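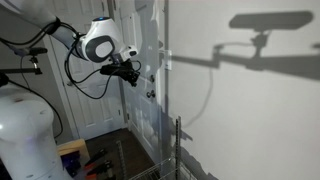 Fernilach panelled interior door, white

The Fernilach is our most asked-for inside door. It has recessed rectangular panels and comes painted white, with a matching white frame as an option. It is suitable for bedrooms, studies, corridors and small workshops, and it looks good also when two or more doors stand close together in the same room.

What you receive

One door, painted on both faces and on all the edges. The hinges are packed separately in a paper bag together with the screws. Knobs, latch and frame are not included in the basic price, so please add them to your order if you need them.

Sizes and weight

The standard door is 41 mm thick. We make the Fernilach in 12 widths, and the full table is sent with every quotation. The weight of the middle size is about 59 kg with packing, so two persons should carry it – please do not drag it on the lower edge.

Measure the opening at the top, in the middle and at the floor, and send us the smallest number. In older houses the three are often different. If your floor is not yet laid, tell us the thickness of the new floor also.

Knobs

The Fernilach accepts all round knobs from the Coughlan range, in dark or light metal. You can order it drilled for one knob or for two, one higher and one lower. Drilling is done in our workshop and the positions can't be changed later, so please check the drawing before you sign it.

Paint and care

Clean with a soft cloth and a little mild soap. Do not use powder cleaners, they leave dull marks. For small scratches we sell the Drosura touch-up paint in the same white. Stir it well and put two thin coats, with one night between them. If a door stands beside a strong lamp or a window, small marks are easier to see there – look at the surface from the side when you finish.

Delivery

Delivery time is 8 weeks from the signed drawing. Orders received after November will be delivered in the new year.

For questions about sizes, please write to Úna Duggan in our sales office.

Page updated December 2021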